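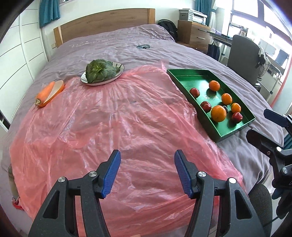

Page last changed: 23 July 2024

The Gripper on the Bed

Renata Quezada keeps her spare screws in an old mint tin, and before she'll let anybody pick up so much as a mandarin she has the tin open and a small screwdriver going. She looks after the hand-held grippers for Plodent, which teaches robots to handle groceries, and a good part of her day is spent on two black fingers and the blue pads that line them.

The fingers are light things, speckled black with triangles cut out of them, and each has a pair of round silver screws near the top. It's the screws she goes to first. They work themselves looser the more a finger flexes (and these flex all day long!), and once one has backed out even a little, the tips stop meeting squarely and you start chasing fruit around the tray.

Then come the pads. The ribs are what hold an apple, and after nearly 2,000 grabs they go smooth and a bit shiny, so she runs her thumb over them every morning the way my grandmother used to test a kitchen knife. A worn pad comes off and a new one goes on, always both together, and then she opens and closes the fingers 20 times before she trusts them.

I had pictured a workshop, I suppose, with benches and bright lamps. What I got was a bedroom with teal curtains, a printer on the bedside drawers and pink plastic spread over the duvet, and on it a carrot across a little white dish, bok choy on a plate, and a green tray of apples and mandarins with one dark plum tucked in behind. Bok choy is the hard one, Renata told me, all crinkle and nothing firm to take hold of. A carrot will roll if one pad touches before the other, so she likes it for checking that the fingers close evenly.

Her colleague Yaw Osei would rather change pads by the calendar, every 100 hours, and the two of them have been arguing about it pleasantly since October. Renata still goes by thumb. When I left she was wiping down the left pad with a damp cloth and asking Yaw where he'd put the other screwdriver.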